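Workshop Tips: Keeping a Shared Two-Arm Bench in Order

Detent house rules, bench section. Maintained by Renata Lis.
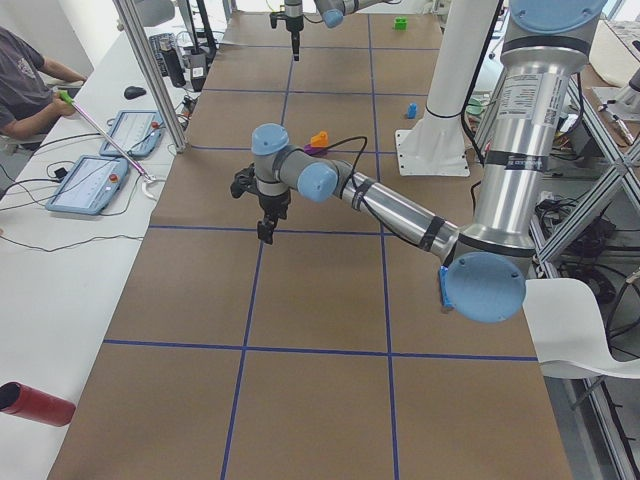
Surface and grid

Cover the top with kraft paper and pull it flat before taping. Lay the long strips of blue tape first, then the cross strips. Press each strip down from the center outward. Replace any strip with a lifted edge before the next run. Change the paper after 24 hours of running time, or sooner if it tears at a base plate.

Blocks

Set blocks inside a cell, clear of the tape. A stack goes down square, with the wider block underneath. Blocks with chipped corners go in the Waststead bin.

Pendants

One pendant per arm, face up, stop button uncovered. Keep both within reach of the seated operator. Test each stop button at the start of a shift and enter the result in the log. Failed tests go to Thiện Vũ and the arm stays off.

Cables

Leave enough slack at the wrist for full rotation. Check the loop by jogging the joint slowly to both limits. Desk cables run behind the pendants where possible. Retape forearm bands when the adhesive starts to creep.

Reaching in

Pause both arms before a hand crosses the tape. For nudging a block, use a long stick and stay in the chair. Reduced speed applies whenever anyone is seated at the desk.

Base plates

Check bolts every 17 shifts. Mark each head with paint pen after tightening. Grease and full service at 4,000 hours, booked through Khoa Lý.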